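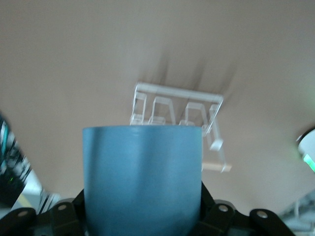

Open day at Cloteck, 04/10/2019

The invitation promised "a relaxed morning with our kit," and I can report that the parking was relaxed. Cloteck has the upstairs of a former carpet showroom in Hollesik and is selling a tabletop gripper package called the Wultuvby. You get the gripper, the wrist camera, a mounting plate and a year of phone support. The arm is extra. I asked twice.

Arsalan Shaikh ran the demo station, which was set for dishes: a blue cup, a clear plastic rack, and a black gripper with more bolts showing than I'd expected from the brochure. The jaws hold a straight-sided cup upright very nicely. I asked about wine glasses and was offered a cookie.

The clear rack is a mean test, and I give them credit for putting it out. See-through plastic is hard on cameras. Shaikh says the software wants 200 recorded runs before he'd trust it with a new rack, and that a patient person can do 38 in a morning. I am not that person, but my brother-in-law might be.

Changing the finger plates takes four screws and a hex key. Mughal, the rival outfit across town, uses a snap fit, and I still prefer that one. Cloteck's plates do feel sturdier.

Price is $2000 without the arm, with 5 percent off if you order before the end of July. The brochure calls this "entry level." I took two brochures and another cookie, and I've asked for a loaner.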